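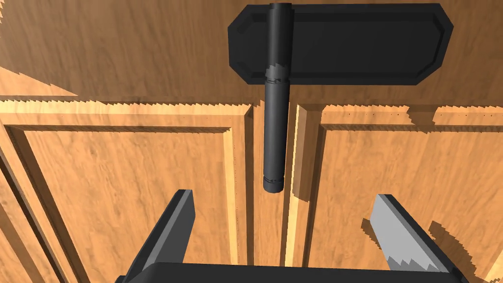 Fadime Çetinkaya reckons I have packed far too much, and that a person can manage eleven nights on the islands with two pairs of shoes and a cardigan. She told me so twice over breakfast, and then again on the ferry, while I was sitting on the bag in question trying to get the zip to meet. I dare say she has a point, but I have never once regretted a second cardigan, and by the time we came round the headland into Sisville the wind had got up and she was wearing it!

So, first evening. October, and still light enough at 6 to eat outdoors, if you keep your back to the harbour wall. The crossing was lovely for the first half and rather lumpy for the second, and I spent the lumpy bit looking hard at the horizon and sucking a mint, which is what my mother always did. Fadime slept through it with her mouth open. I have promised not to mention this to anybody, but a diary is hardly anybody.

We are staying at the Juren, up the hill behind the church. It is a good climb with luggage (yes, all right, with my luggage) and we stopped at nearly every bench. Room 46 is at the back, over the lemon trees, and very quiet apart from a cockerel who has no idea what time it is. Supper came with the room, which I had quite forgotten when I booked – fish soup, a great deal of bread, and a baked custard that I would happily have again for breakfast.

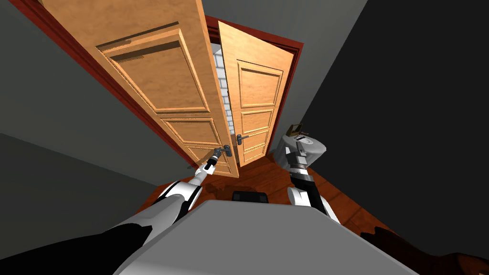
*Double doors, panelled, with a lever handle.*

After supper we spread the map over the bed and had our usual discussion. Fadime wants the long coast path to Adby, with the swimming place halfway along and the chapel at the top, 945 steps from the shore according to her guidebook. I want the little bus. We have settled on walking there and riding back, weather permitting, and I have quietly put the timetable in my coat pocket in case my knee has other ideas.

There is also the matter of the boat trip. The Boateng office on the quay was shut when we passed, with the blinds down and a card saying to come back in the morning, so I shall go down early while she is in the bath and ask about the caves. I should like the small boat if there are still places. The big one plays music, and I didn't come all this way to hear that.

Wrote two postcards and have no stamps. Must ask at the desk, and ask about a second pillow too. Fadime has already put her light out, so I had better do the same.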